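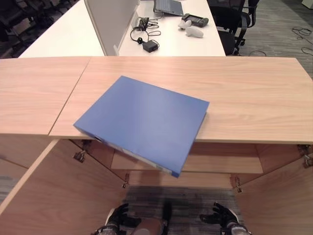 Zwischenbericht zum Filmprojekt »Perkby« (Arbeitstitel)
Stand: 26. Mai 2025
Berichterstattung: Lihua Lu, Produktionsleitung

1. Stand der Stoffentwicklung

Die zweite Drehbuchfassung liegt seit Ende des letzten Berichtszeitraums vor und umfasst 57 Szenen. Gegenüber der ersten Fassung wurde die Vorgeschichte der Schmugglerin Hou stark gekürzt. Die Verfolgung durch den Hafen steht jetzt am Anfang des zweiten Akts. Der Schluss ist noch offen, Regie und Buch haben dazu 2 Varianten ausgearbeitet. Wir bevorzugen die kürzere, die ohne Nachtdreh auf dem Wasser auskommt.

2. Besetzung und Stab

Für die Hauptrolle wurden Probeaufnahmen mit 6 Schauspielerinnen gemacht. Eine Zusage gibt es noch nicht, die Verhandlungen mit der Agentur laufen. Die Stuntkoordination übernimmt die Firma Kundik, der Vertrag ist unterschrieben. Offen sind weiterhin Szenenbild und Originalton.

3. Drehorte

Die Motivsuche im Raum Tilska ist bis auf das Lagerhaus abgeschlossen. Das ursprünglich vorgesehene Gebäude steht wegen Dacharbeiten nicht zur Verfügung. Ein Ersatzmotiv wurde besichtigt, ist aber für die Kranfahrt in Szene 31 zu niedrig. Die Auflösung dieser Szene wird derzeit mit der Kamera überarbeitet.

4. Mittelverwendung

Die Ausgaben bewegen sich im Rahmen des bewilligten Plans. Eine Abweichung ergibt sich bei den Reisekosten, die wegen der zusätzlichen Motivbesichtigung um 2445 Euro über dem Ansatz liegen. Wir beantragen, den Betrag aus der Position »Rechte und Lizenzen« umzuschichten, die nicht voll ausgeschöpft wurde. Die Belege sind beigefügt.

5. Nächste Schritte

Die Drehfassung soll vor der Sommerpause fertig sein. Danach folgen der überarbeitete Drehplan und die endgültige Kalkulation. Drehbeginn bleibt November. Voraussetzung ist, dass die Hauptrolle bis zur Abgabe der Kalkulation besetzt ist. Um Rückmeldung zur Umschichtung unter Punkt 4 bitten wir vor Abruf der nächsten Rate.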